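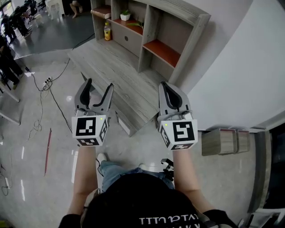
Dividend was paid but my reinvestment plan did not buy any shares

Asked in: Stocks and Funds > Dividend reinvestment
Posted 4/3/21 by slowcompound

Hello to all. I ask for your patience with my English, I will try to be exact.

I own 320 shares of Melline. I hold them in an ordinary taxable account at Treka. In February I turned on the automatic reinvestment for this stock, and the page confirmed it with a green line of text, "Reinvestment: active." After that the company paid its quarterly dividend. The cash arrived in my account and it is still there, as cash. No new shares were bought, also no part of a share.

I have checked these things:

The setting is still active when I open it today.
The dividend is in cash, it is not a stock dividend.
My other holding, the Plemunon income fund, did reinvest in the same month without a problem. I turned on that one a long time ago.

I wrote to the broker and received a standard reply with a link to the help page, which I had already read two times. My total in the account is small, 2,221 dollars of cash including this dividend, so it is not a tragedy. But I want to understand what I did wrong, so that the next payment goes correctly. Should I buy the shares by hand with this money, or wait for the broker to correct it? And is the tax different if I do it by hand?

Thank you in advance.

pelican_yield
Member, 11 posts

I think you turned it on too late. Look at the record date of the dividend, not the payment date. At many brokers the instruction must be in place before the record date, and at some of them even one or two business days earlier. If you changed the setting between the record date and the payment date, the system shows "active" but it is active only for the next dividend. This would also explain why your fund was reinvested and the stock was not.

You can find the record date in the company's press release, in the investor section of their website. Compare it with the date in your account history where the change of setting is written.

About the tax: in a taxable account the dividend is income for you in the year it was paid, also when it is reinvested automatically. Buying by hand does not change that. You only must keep the record of the purchase price, because this is your cost basis for the new shares. The broker normally keeps it as well, but I still write it in my own table.

I would not wait for a correction. If the date is the reason, then there is no error and they will not correct anything.

quarterlyguy

same happened to me with Petek, i just bought more myself. check if they let you buy fractions by hand, mine only does whole shares outside of the plan so i always have a bit left over

old_ledger
Member

The first reply is probably right, but there are two other possibilities worth checking before you decide.

1. Some brokers have one setting for the whole account and another setting for each position. If the account setting says "pay to cash," it can win over the position setting. Your fund may follow its own rule, as mutual funds are often handled separately from stocks.

2. If you bought a part of your shares shortly before the dividend, or moved them from another broker, those shares can be held as a separate lot with the default instruction. Open the list of lots if your broker shows it.

Ask the broker one short question: "From which dividend is my reinvestment instruction effective?" With a long message you get the standard reply. With one question they usually have to look.

slowcompound (original poster)

Thank you to all three. I found the press release. The record date was 4 days before I changed the setting, so the explanation of pelican_yield is the correct one. I also looked at the account setting and it says "follow position," so there it is fine.

I will buy by hand this time. My broker allows fractions only inside the plan, the same as quarterlyguy wrote, so a small rest will stay in cash until the next dividend.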